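Stornau table lamp kit – Section 2: Fitting the base
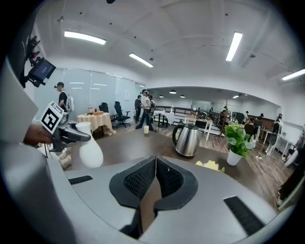

Fig. 2. White ceramic vase, narrow neck.

1. Check vase is clean and dry inside. Wait 20 min after rinsing, longer if glazed only on the outside.
2. Push rubber stopper into neck. Snug, dont force it.
3. Feed cord up thru the stopper – leave 2 inches spare at top.
4. Screw socket on by hand. No pliers.
5. Fit bulb, 25 W max. Then shade.

Note: neck too wide? Use the larger stopper in bag B.

CAUTION: Unplug before changing bulb. Never fill the base with water.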